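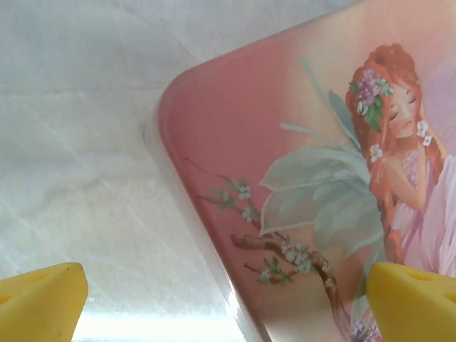 Wrist camera view, yellow fingers, pink tin lid

Last updated: Mar 2, 2026
Print this page | E-mail this page
Search the help pages Go

Brulex soft finger kit on glossy tin lids - grip force or camera problem?

Kathleen Fahy
I am reviewing the Brulex two-finger kit for a small packing cell and have it on loan until May. The job is to pick up printed gift tins by the lid and set them in a carton. The kit came with the yellow soft fingers, the wrist camera and a license for the Lonel vision software.

The fairy lid in the picture is the one that gives me trouble. On plain matte lids the software finds the edge on nearly every try. On this one the reported edge jumps between the clear rim on the long left side and the start of the pink print, and the grasp center moves with it. There is also a bright band low in the view, between the fingers, and anything there is washed out.

Settings so far: exposure on auto, grip force at 40 percent, approach speed at the default. I have run 375 picks with mixed lids. Before I write up the kit I would like to know if this is a known limit or something I can tune.

Reteden
Known behavior, and tunable up to a point. Work in this order.

Turn off auto exposure. The white sheet behind the lid drives the exposure calculation, and each small change in pose gives you a different edge contrast. Fix the value with the lid in view, then lower it until the bright band no longer clips. If the band stays, move the lamp. No setting in Lonel recovers clipped pixels.

Next, set the edge mode to "outer only". The default mode takes the strongest gradient, and on a lid with a translucent rim that is often the boundary of the print. Outer mode looks for the last transition before the background. It needs some contrast to work with, and a clear rim on a white crinkled sheet has very little. Put a dark gray mat under the work and repeat the test. Creases in the sheet can also be read as short edges.

Do not touch grip force until the edge is stable. A wrong grasp center looks like low force in the log - the fingers close off axis and the lid turns.

I have no opinion on the price of the kit. The fingers are fine. The documentation for the edge modes is poor, and I would put that in the review.

Lopes
We had error 641 a lot with shiny boxes, is that what you get? We just put the force up to 60 and it went away mostly. Fingers get dirty though, wipe them.

Reteden
641 is a contact timeout. It has no connection to edge detection. Raising the force can hide it, but on thin tin I would check for dents before leaving it there.

Kathleen Fahy
No 641 in my log. Fixed exposure and outer mode are set, and the mat is on order. I will rerun the same mix of lids when it arrives and post the pick log in this thread.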